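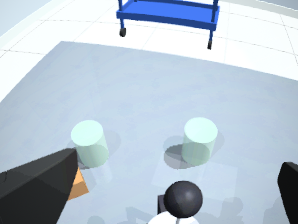

Notebook entry, 11 April 2023
Robotics workshop, Pennington building
Entered by: Everett Zamora

Subject: Open day, simulation station. Visitors from Molcombe and members of the public.

The station opened on schedule and ran until the building closed. Attendance at the door was recorded as 353 for the whole open day. No separate figure was kept for the simulation station.

Setup. The demonstration ran on the Drustura workstation, with the large monitor turned toward the visitor side. The scene file was the tabletop layout in use since January: two upright mint-green cylinders set well apart on the table, with an orange-tan block near the left one. The wrist view was shown full screen. The overhead view was available on request and was requested twice, both times by the Molcombe party.

Program. Each session lasted 40 minutes and followed the same order:

Introduction to the simulator and the control loop.
Scripted approach to the left cylinder, stopped short of the grasp.
Grasp and lift, at normal speed and then at reduced speed.
Visitor control by hand controller, one person at a time.
Questions.

The Molcombe party attended the first session. Their main interest was whether a policy trained in simulation could be moved to the bench arm without retraining. They were told that the workshop has not yet shown this to its own satisfaction and that the Rerkarura trials are intended to address it. A written summary was promised to them and remains to be sent.

Observations.

The view with both fingers at the sides of the monitor was harder for visitors to read than expected. Several took the black fingers to be part of the table. Once the gripper was opened and closed on screen, the question did not come up again. It is recommended that the introduction begin with this motion.

From the wrist view, depth is difficult to judge. The left fingertip comes right up to the lower side of the left cylinder on screen, and visitors asked whether contact had been made. The contact readout should be displayed next to the view at all times. At present it must be called up from the menu, and the operator did not always do so.

The block is easily lost behind the left finger from this angle. Visitors who were asked to pick it up tended to go for a cylinder first. Moving the block toward the middle of the table would correct this, but the change should be made in a copy of the scene file. The original is needed for the regression runs.

Shadows and reflections on the tabletop drew favorable comment. One visitor asked whether the tiled floor and the blue cart had any role in the task. They have none in this one.

Faults. The simulator stopped responding 3 times, in each case on a reset issued while the fingers were closed on an object. A restart cleared the fault. The log files have been copied to the shared drive under the open day folder. Until the cause is found, operators are to open the gripper before resetting.

The hand controller lost its pairing once during the last session. The batteries were replaced and no further loss was noted.

Actions.

Send the written summary to Molcombe. E. Zamora.
Pin the contact readout to the main display.
Prepare a copy of the scene with the block relocated.
Reproduce the reset fault with logging at level 7 and attach the results to this entry.

Workstation shut down and controller returned to the cabinet at close.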